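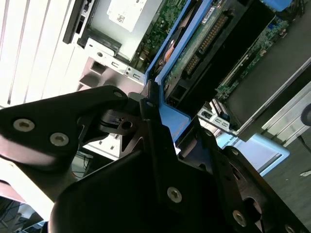 2 min read

Figure 1. Wrist camera view with the gripper over the open server chassis. The blue plastic air shroud runs through the center, with the power supply to its upper left.

5.2 The grip offset fault

The most interesting failure of the whole study came from a part we had barely thought about. The Braltum cell was programmed to reach into an open chassis, close on a rail of the air shroud and lift. Over 37 trials it stopped with a force alarm 6 times, always on the way down, and at first we blamed the planner.

Khoa Lò went back through the wrist camera recordings and found something much better! In each stopped trial the fingers had come down slightly to one side of the rail, and the error had the same direction every time. A mounting screw on the gripper had worked loose, so the fingers sat 2 mm from where the controller believed they were. On bare tabletop tests that hardly matters. Between a shroud rail and a circuit board it matters a great deal — there is very little room to be wrong in.

Figure 1 gives a good sense of how tight the work is. Much of the lower view is taken up by the gripper itself, and the board inside the blue frame carries a long header with gold pins, a part we would very much like to leave straight.

We retightened the mount, repeated the calibration and lowered the alarm threshold from 55 N. The Mullum controller now also checks finger position against a fixed marker before each descent. We were delighted by how cheap this check is, and Section 5.3 reports the trials that use it.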